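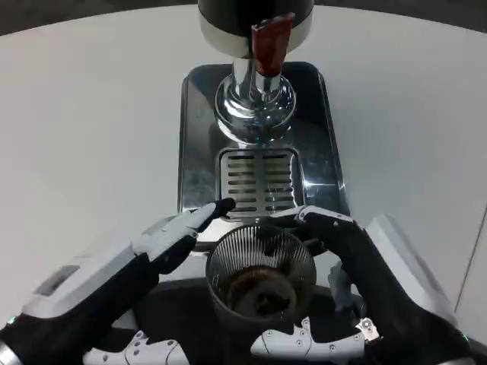
Visit to the open day at Rullwood photo lab

May 2025

I edit wedding and family pictures for other photographers, and almost all my work stays on a screen. For this reason I wanted to see a place where pictures become paper. Rullwood opens its print lab to visitors twice a year, in spring and again in September, and this time I got a place.

We were put in three groups. Mine began in the file room, where orders arrive from the studios. The technician told us that the most common problem is still the colour profile. People send files in a wide space, without the profile inside, and then they are surprised that the skin looks grey. I make this check for every client, but I was glad to hear it from the other side.

After this we went to the printers. On the morning of our visit they had 2,333 prints in the queue, most of them for school albums. Every machine is calibrated before the first job, with a test strip which is measured patch by patch. I asked if I could keep an old strip and they gave me one.

The part I liked most was the paper table. The same portrait was printed on Tolura matt and on Entili pearl, and the difference in the shadows was bigger than I expected. On the matt paper the black suit lost its folds. I will now lift the dark tones a little more when a client tells me that the album will be matt.

The album room was less interesting for me, as the binding machine, a Gundus, was stopped for cleaning. We could only look at finished covers.

Some practical notes. The visit takes 54 minutes on paper, but ours was longer - there were many questions. The car park is small and the bus stop is 200 metres from the gate. You may take pictures everywhere except in the file room, where customer orders are open on the screens.

I have sent them a set of my own files for a test print on both papers.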